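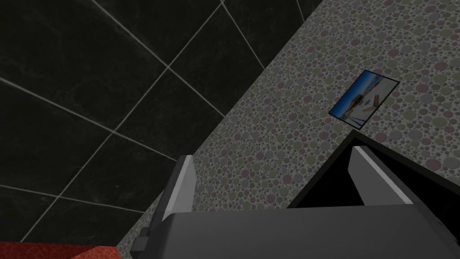
Ilona Brandvold

I got to Vrabec at three in the morning, which felt like a terrible idea until the side door opened and the smell came out. If you've ever lived in Flondby you know the bread. It's the dark one with caraway that every house seems to have on the counter, and I ate it for most of my childhood without once asking who was up making it.

She's been the night baker there for longer than I've been able to drive. She agreed to talk as long as I didn't use her name and didn't stand in front of the oven. "Stand by the sacks," she told me. "Everybody who visits stands by the oven and then I have to say it 200 times."

So I stood by the sacks.

She came to it by accident. She was washing trays at Vrabec in the evenings, saving up for a bookkeeping course, and one December the man who did the rye hurt his back. "They asked if I could stay till morning. I said one night. Then it was all of Christmas, and then the course had started without me, and I wasn't very sorry." She still does the bakery's books, by the way, on a laptop with flour in the keys.

A normal night is 600 rolls plus the loaves, and the loaves are what she likes to talk about. The starter lives in a white bucket and is called Mimik (she didn't name it and she's a little embarrassed by it). "It copies the weather. If it's muggy out, it gets lazy and sour. When there's frost it sulks till four. I look at the bucket and I know if I need a coat going home."

I asked if she ever gets bored. She thought about that for the length of an entire tray of rolls. "Bored, no. Sick of it, sure. The week before Easter I'm sick of it."

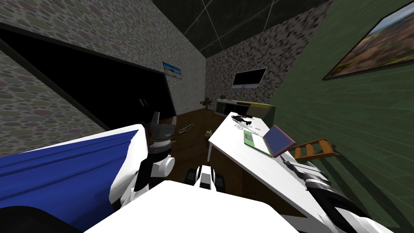
Features Desk, Gostiston Evening College

What I really wanted to know about was sleep, as somebody who falls apart after one late night! Her system is strict. She's home by nine, eats what she calls supper, and is in bed before the mail comes. Phone in the kitchen, thick curtains, a fan running all year for the noise. "My sister used to call at noon and say, did I wake you? Yes! It's the middle of the night!" They text now.

She misses out on some things and is pretty matter-of-fact about it. Weddings are hard - she leaves before the dancing or goes straight on to work in her good shoes. She hasn't seen a whole movie in a theater in years. But she gets the river path to herself on the walk home, and in June it's light the whole way.

Around five the delivery driver came in, took a roll without asking and left with the first crates. She slid me one too, still too hot to hold, and went back to weighing dough. I asked whether she'd take a day job if Vrabec offered it.

"They did offer. Counter work, seven to three." She cut another piece, put it on the scale and took a pinch off. "You have to talk to people the whole time."

The shop opens at six. The caraway loaf is usually gone by ten.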